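4.2 Colour terms and shelf labelling in the reserve collection

Second stage of the study moved from the front counter to the reserve shelves at Rarstead, where the town library keeps its older toys and games for loan. 129 items on the shelves when we started, most of them with a colour word somewhere on the label. The question was simple enough: do borrowers and staff use the same word for the same thing, and does it matter for finding it again?

Labels at Rarstead were written over many years by many hands. The old Gauthier cards (see 3.1) give a colour first, then a material, then a size. Later cards drop the material. The current Valtex labels have a single free-text line and people put what they like in it. "Yellow" on one card is "lemon" on the next and "gold" on a third, all for painted blocks out of the same box.

Participants were regular borrowers, 80 in all, recruited at the desk and by a notice in the foyer. Each was shown items one at a time on a plain table, asked to name the colour, then asked to write a label for it. No list of words was given. Sessions kept short, 12 minutes at most, as pilot sessions ran long and people started repeating themselves.
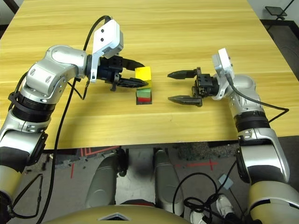 Reading time for this section: 6 min

Figure 3. Bright yellow cube just above a light wooden table.

Naming was quick for yellow and red, slower for anything between blue and green. This is in line with what we expected from the counter data. Hesitation was marked by the session leader on paper, not timed, so we make no claim about size of the effect. Parents labelling for a child used shorter words than when labelling for themselves. "Yellow block" for the child, "primrose cube, small" for the adult shelf. Same object, same afternoon.

Written labels were more varied than spoken ones. Several participants said a plain colour word out loud and then wrote something fancier. Gonzalo Robles, who ran the desk for most of the study period, had predicted this from the old cards and was right — the cards filled in at the counter, with someone waiting, are the plain ones. Cards filled in out the back are where "gold" and "primrose" turn up. We had not planned to compare the two and the sample is lopsided, but the pattern was strong enough to mention here.

Searching was tested seperately. Participants came back in October and were asked to find items from labels written by other people. Plain labels won easily. A label reading "lemon" sent people to the pale items first, and a few walked straight past the right box. Material words helped only when the material was obvious from the outside of the container. Size words were close to useless: "small" means small for a block or small for the shelf depending on who wrote it.

Label wording also depends on what an item is seen against, a point raised in review of the first stage and one we had underrated. The same paint gets a different name on a dark shelf, in a clear tub, or out on a table. Strong contrast tended to bring out the plain word, and weak contrast the fancy one. In our case the tabletop was pale yellow and tan, under a bright yellow cube, so surface and object share a basic term and the writer has only "bright" left to keep them apart. Participants in this position reached for modifiers, or moved to a neighbouring word such as gold. A grey cloth was tried for the last sessions and the modifiers mostly went away. Not enough sessions to test properly.

One further complication. The catalogue software, Starnesance, folds some colour words together when it indexes and leaves others alone. "Grey" and "gray" are treated as one, "lemon" and "yellow" are not. Staff knew this and adjusted; borrowers did not know and had no reason to. A search for "yellow" therefore misses part of the yellow stock, and staff members were filling the gap from memory. When a new person is on the desk the gap shows.

We reccommend one basic colour word first on every label, anything else after it. Old cards need not be rewritten, a basic term can be added in the index. Shade names may stay for those who like them — they did no harm in second place. Whether the same holds for jigsaws and boxed games, where the colour is on the lid and the borrower is really after the picture, is taken up in 4.3.
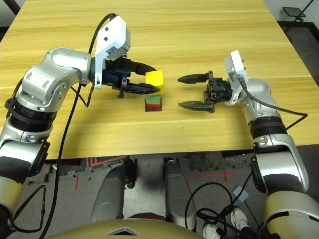 Section 4.3 uses the same borrowers but not the same shelves. Boxed games at Rarstead are stored on their sides with the spine out, so the colour a borrower sees is a strip, often faded. Labels here were written from the lid and read from the spine, and the two disagree more often than we would like. Single solid objects are the easier case: a bright yellow cube has one colour on it and the label has to carry only that. A lid has many, and the writer picks. Picks differed even within one family, and for the older jigsaws there was no majority word at all. These were left out of the search task and are listed in the appendix with the wording as written, spelling included.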